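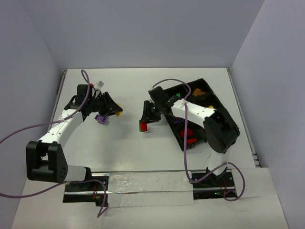 슬라이드 1. 두 팔 작업대. 왼쪽 그리퍼에 노란 블록, 오른쪽 그리퍼에 빨간 블록.

최종 수정: 2025년 9월 17일

(첫 슬라이드는 띄워 둔 채로 인사. 자리가 다 찰 때까지 넘기지 않는다.)

안녕하세요. 오늘은 지난 3월에 다녀온 루레텐(Luleten) 공개일 이야기를 하겠습니다. 발표는 11분이고 질문은 끝나고 받겠습니다.

루레텐은 소형 로봇 팔로 조립과 정리 작업을 연구하는 곳입니다. 공개일에는 163명이 신청했고, 오전과 오후로 나누어 들어갔습니다. 저는 오후 조였습니다. 안내는 마를레네 뮐바우어 씨가 맡았습니다.

작업대부터 보겠습니다. 흰 상판에 팔 두 대가 앞쪽 가장자리에 하나씩 고정되어 있습니다. 오른쪽에는 검은 트레이가 비스듬히 놓여 있고 안에 여러 색 블록이 들어 있습니다. 과제는 트레이의 블록을 꺼내 상판 가운데에서 두 개씩 끼우는 것입니다. 현장에서는 이 과제를 볼로(Bolo)라고 불렀습니다.

(레이저 포인터로 트레이를 짚는다. 케이블 질문이 나오면 뒤로 미룬다.)

블록을 쓰는 이유를 물었습니다. 케어타나 라주 씨의 답은 이랬습니다. 값이 싸고, 잘못 끼우면 바로 티가 나고, 떨어뜨려도 다시 쓰면 된다. 보라색 블록처럼 돌기가 있는 것은 잡는 방향에 따라 결과가 달라진다고 했습니다.

시연은 두 가지였습니다. 먼저 사람이 조종하는 시연입니다. 관람객도 해 볼 수 있었고 저도 해 봤는데 한 개를 집는 데 70초가 걸렸습니다. 팔 하나만 볼 때는 괜찮은데 두 팔을 같이 움직이면 어느 손이 어느 쪽인지 자꾸 헷갈립니다.

두 번째는 자동 시연입니다. 제어 프로그램 이름은 애로우(Arow)입니다. 제가 본 회차에서는 세 번 시도해서 두 번 끼웠고 한 번은 블록이 옆으로 돌아가서 멈췄습니다. 담당자가 블록을 손으로 바로 놓고 다시 시작했습니다. 실패한 회차도 기록에 남긴다고 합니다.

(여기서 물 한 모금. 시간이 모자라면 다음 문단은 건너뛴다.)

벽 색도 물어봤습니다. 뒷벽과 양옆 벽이 모두 연한 보랏빛 회색입니다. 배경을 단순하게 두려고 골랐고, 처음에는 흰색이었는데 상판과 구분이 안 되어 바꿨다고 했습니다.

우리 팀이 가져올 만한 것은 트레이 배치입니다. 우리는 부품을 줄 맞춰 놓는데 거기서는 일부러 섞어 둡니다. 다음 달 시험에서 부품 100개를 섞어 놓고 해 볼 생각입니다. 양식은 카비타 초우다리 씨가 만들고 있습니다. 질문 받겠습니다.

댓글 3

무랄리 라주: 오전 조였습니다. 저희 때는 자동 시연이 한 번뿐이었어요.

차니다 타위삭: 조종 체험은 나이 제한이 있나요? 아이와 가려고 합니다.

토마스: 부품 섞는 시험 결과도 나오면 올려 주세요.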